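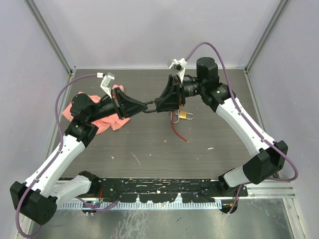 The Patience of Hands
Teaching a robot to deal with a padlock takes one tired person, two dummy arms and a great deal of muttering

At ten past nine in the morning the fourth floor of the old Lidier button works smells of burnt coffee and warm motors, and a woman in a gray cardigan has just dropped a padlock for the third time. She hasn't dropped it with her own hands, which are perfectly good at holding things. She has dropped it with a pair of robot arms three feet away, which are copying every move she makes with the eager, slightly dim loyalty of a Labrador.

"Again," she says, and puts it back on the table.

The company is called Follness, and it has spent the past year trying to get a machine to do the things your fingers do while you are thinking about lunch. Folding a cloth is one. Threading a strap is another. The padlock is this month's project and, judging by the mood in the room, this year's grudge.

Anyone who grew up on movies will remember how robots are supposed to learn. Somebody types very fast, a bar fills up on a screen, and the robot knows kung fu. At Follness the robot learns the way you learned to tie your shoes, from a grown-up who is already late. The operator sits in front of two lightweight arms built to the same proportions as the real pair. She takes hold of them near the wrist and moves them, and the real arms follow. Squeeze a trigger and a gripper closes. Cameras on the wrists record what the robot would see, the joints record where they went, and when it's over she taps a foot pedal to say whether it was any good. Then the table gets reset and she does it over.

For the padlock they want 200 good ones. I had assumed this meant an afternoon.

I was allowed a turn before lunch, under supervision, on the understanding that I would sign something first. The form was thorough on the subject of pinched fingers. It had nothing to say about pride.

The first thing you notice is that you have been demoted. Your hand has five fingers, skin, and several decades of experience. The gripper has two fingers and no opinion. On the early rig I drove, it couldn't feel a thing, so nothing came back through the handles to tell me whether I was holding a lock, the tabletop or the air. I leaned left and right to see around my own elbow, which was of course not my elbow. I held my breath. I brought the two sets of fingertips together over the table with what I thought was a surgeon's calm and shot the padlock neatly off toward the window.

"Everyone does that," said the operator, who I later learned had not.

What makes the job hard is how little of it you have ever put into words. Ask someone how they open a padlock and they will say they put the key in and turn it. They will leave out the part where the lock swings on its shackle and the other hand comes over, unasked, to steady it. They won't mention the small roll of the thumb that finds which way up the key is. All of that has to be performed, slowly and on purpose, by someone working through what amounts to two pairs of salad tongs.

It also has to be performed with a certain style, and here the office politics begin. Left to themselves, operators develop habits. One of the Follness team approaches everything from the right. Another pauses before each grasp, a tiny hover, like a golfer. The robot can't tell which parts of a demonstration are the point and which are just you, so it dutifully learns the hover. For most of September their best model would reach out, stop dead above the object for a second, and seem to think better of the whole business before going ahead. Visitors found this moving. One asked whether it was nervous.

The fix was a house rule book, which now runs to 12 pages and has the tone of a note left on a shared refrigerator. Do not hover. Do not regrasp for neatness. If you drop it, pick it up and carry on, and do not sigh, the microphone is on. The part about carrying on matters more than it seems. An early batch contained only perfect runs, and a robot raised on perfection has no idea what to do when something slips. It would close its fingers on nothing and proceed through the rest of the task in mime, with total confidence, as I have seen done in several of my own past workplaces. So now the mistakes stay in, provided they're followed by a recovery. My shot toward the window was judged unrecoverable.

Not everyone believes in all this. Across the river at Akton, which builds packing machinery and has done for a long time without asking anyone's feelings about it, an engineer gave me the opposing view over a very good sandwich. Why, he wanted to know, would you pay a person to wave her arms around all day to produce a machine that is slower than she is? His own machines are told exactly where to go, in numbers, and go there. I asked what happens when the thing they're reaching for has moved. He looked at me with real pity. "We don't let it move," he said.

This is a fine answer for a factory and a less useful one for a kitchen, a hospital supply room or the bottom of anybody's purse. The people at Follness are betting that the world will go on being untidy, which strikes me as one of the safer bets in technology. Their newest software, called Işık, is meant to stretch what each demonstration is worth, so that lessons learned on a strap are some use when a lock comes along. The log on the wall screen showed 1029 recorded attempts across all tasks on the day I visited. The number did not distinguish between triumphs and whatever it was I did.

By midafternoon the cardigan was off and the operator had stopped talking altogether. Sessions are capped at 30 minutes, after which someone else takes the handles and she goes to stand in the hallway and roll her shoulders. The work is not heavy. It's a tiredness of attention, she told me, the kind you get from parallel parking somebody else's car, over and over, while they watch. She used to restore clocks, and says the pay is better here and the clocks were better company. At home she has caught herself picking up forks with a thumb and one finger.

Toward four they let the robot try on its own. The operator took her hands off the handles and tucked them under her arms, as though they might be tempted. The arms rose, considered the padlock, and went for it from the right. One gripper took hold on the second attempt. The other came across to steady it, with a small, unnecessary tilt of the wrist that I had been watching all day at the other end of the cables.

"That's me," she said. "That's how I do it."

Then it dropped the lock. It reached down, found it, lifted it again and carried on, exactly as per page four. There was no cheering. Someone wrote a number on a whiteboard, the operator pressed the pedal, and a colleague went to put the kettle on before the next run.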